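From: Rhodri Trevor
To: swap-and-mend list
Subject: Re: [swap-and-mend] Proposal to move the toy exchange to points

Ngaio Kerslake wrote:

> Hi all, I've been looking at how the Rustberg group runs theirs and
> I think we should copy it. Every donated item gets a point value,
> you spend points on what you take, and the Zurkix app keeps the
> tally. They had 833 items through last year and Mererid tells me
> complaints went way down. It would cost us 300 for the year. Can we
> settle this before the September swap?

I read this twice and I'm still not sold.

First, the 833. Is that items brought in, items taken home, or both added together? If a puzzle comes in and goes out, does it count as two? We logged 506 last year on paper, and that was only things that left the building. Until somebody asks Rustberg what they're counting, I wouldn't put those two numbers side by side.

Second, complaints going down. Down from what? Ours were 11 all year, and most of those were over parking. Points won't fix the parking.

My bigger problem is with pricing used toys at all. Who decides? A wooden train set with two pieces missing might be junk to me and the best thing in the room to a four-year-old. Soft toys are worse. Secondhand stores can hardly give them away, so any sensible price list puts them near zero, and then people who bring mostly soft toys go home with nothing to spend.

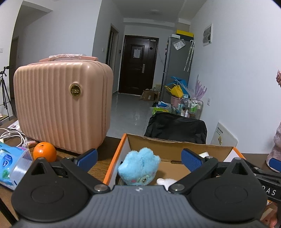

Soft toys in a cardboard box, one light blue and one white.

Ataahua suggested one flat point per item, whatever it is. Fine, but that's what we do now with the paper tickets, and the tickets are free.

I also tried the Zurkix demo on Sunday evening. It wanted an email address for every family member "participating in the exchange," kids included. I clicked around for a privacy page and found a paragraph that said they take privacy seriously. Maybe there's a longer version somewhere. I'd want to read it before we hand over the whole membership.

Emlyn, you ran the door last time. Did anyone really walk off with an armload and leave nothing? I keep hearing about this person and have never met anyone who saw them.

If people still want to try points, do it with pencil and paper for one swap, books only, and write down what happens. I'd vote for that. I won't vote for the 300 on what's in this thread so far.

Rhodri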